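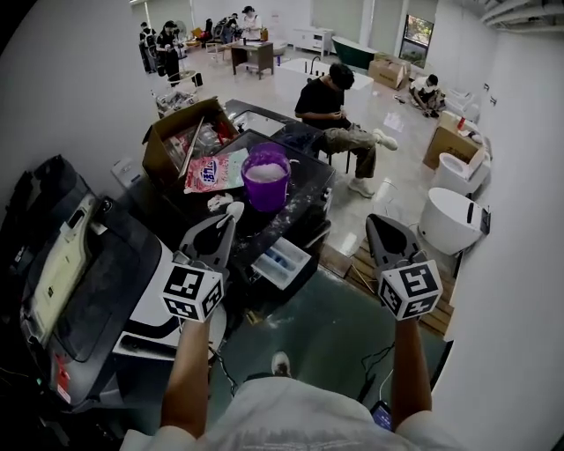 4.2 Paid work and housework in the notices

Paid work is the most regular element of the notices after the name, the age and the list of survivors. Of the 1090 notices kept after duplicates were removed, 951 name at least one employer, trade or rank, usually in the second or third sentence. Length of service is often given with it, and in the Steltville notices it tends to come before the job title. Work in the home is handled differently. It is folded into family roles ("a devoted mother", "the heart of the house") and is hardly ever tied to a task or an object. A large white and black appliance such as the one on the left of Figure 3, which resembles a washing machine, belongs to a class of household goods that our coding sheet lists under code H2, and H2 was the least used code on the sheet. Garden tools, cars and sewing machines, all coded separately, were mentioned more often, mostly in sentences about pastimes.

The two coders, Vlachopoulos and Xenos, worked on the full text of each notice without sight of the printed layout. Where a notice appeared in both the Jusbridge and the Steltville papers, the longer version was used. The first count of 1228 notices therefore includes pairs that differ only in the line giving the time of the service. Notices placed through the funeral firm Adano follow a house form with a fixed opening and were marked as such, so that they could be left out when sentence order was studied. Removing them does not alter the pattern described above, though it does weaken the link between age at death and the position of the occupation sentence.

Disagreement between the coders was greatest for unpaid work outside the home. Church cleaning, school meals and the care of neighbours could be read either as service or as character. We followed the rule set out by Balaskas for parish newsletters: a phrase counts as work if it contains a verb of doing, and as character if it rests on an adjective alone. "She cooked for the parish" is thus work, and "always generous with her baking" is character. The rule is crude - it sends some plain statements of labour into the character group - but it can be applied in the same way by both coders, and it was kept.

A further difficulty is the verb "to keep". In the older notices "kept house" stands in the place where an occupation would be expected and takes the same grammar, including the number of years. In the more recent ones it appears only beside a paid post. We coded both uses as housework and marked the first with an extra flag. The coding sheet was closed on 16/03/2023, and notices sent in by families after that point were read but not counted. Their wording is taken up in Section 5, together with the question of who in the family writes the text and how far the newspaper's charge per line shapes what is left in.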